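About Us

Nedus Blinds & Soft Furnishings. Family shop, two floors, one very steep staircase. Mind your head on the way down.

Started by Doina Mladenović with a secondhand sewing machine and a lot of curtain lining. First job was a dentist's waiting room. Second job was the dentist's sister. Went on like that for a good while, people telling people, and we still get most of our work that way.

What we do: roller blinds, Roman blinds, lined and unlined curtains, loose covers, cushion refills, repairs. What we don't do: shutters, awnings, anything with a motor bigger than a shoebox. Ask at Flirow across the street, they're good.

Roller blinds are the bread and butter. Made to measure, cut in the back room, up on your wall inside two weeks if the fabric is in stock. We stock 716 fabrics at the moment. Grays go fastest. Then the off-whites. The orange one has been here since we opened and is still lovely, come and see it.

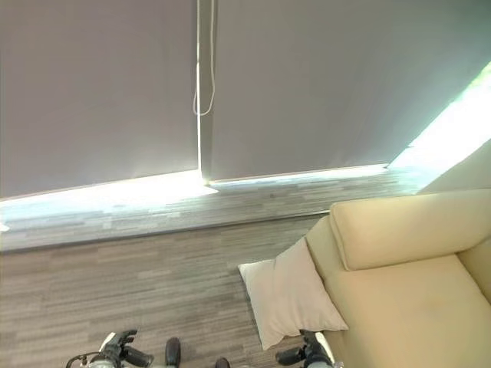 Gray rollers, hung side by side. Pull cord in the middle.

Measuring. We come to you, no charge inside the city. Outside the city there's a small fee, taken off the bill if you order. Please don't take the old blinds down before we get there! We need to see how they were fixed and what the wall is like behind. Old plaster is its own adventure.

If you'd rather measure yourself, fine, lots of people do. Width in three places, drop in three places, write down the smallest. Tell us if it's inside the recess or outside. Then measure again. We recut a blind once for free if the mistake was ours and at half price if it was yours, which we think is fair.

Kids and pets at home? Say so when you order. We'll talk you thru cord safety and fit cleats up high, or go cordless. No extra charge for cleats.

The Dumitrescu range came in last May and has its own wall upstairs. Heavier cloth, good for bedrooms, nice for anybody on night shifts. Nostoria is the lighter one, lets the sun through, washes at a low temperature. Samples of both can go home with you for a week. Bring them back please. We lost a whole book of Nostoria last summer and it was the only one. 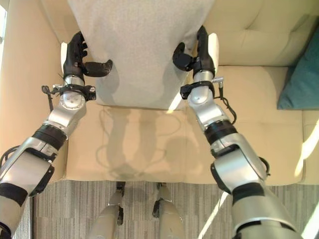 Loose covers and cushions are done on Doina's table, same as always. Sofas, armchairs, window seats, the odd caravan bench. Bring a photo and the measurements, or have us round. Fabric is the big cost so we'll always tell you the yardage before you commit. Piping is extra. Zippers are included. Waiting time on covers is longer than on blinds, and the run-up to the holidays is the worst, so get in early if you have guests coming.

Repairs: snapped chains, frayed hems, rollers that won't roll back up. Drop it at the counter with your name on it. On masking tape is fine. Most small fixes are 600 and done while we have it on the bench, bigger ones we call you first.

Parking is behind the bakery. Ring the bell twice, the sewing machines are loud and we dont always hear the first one.

Phone orders: extension 978, mornings are best.

Page last updated September 9, 2018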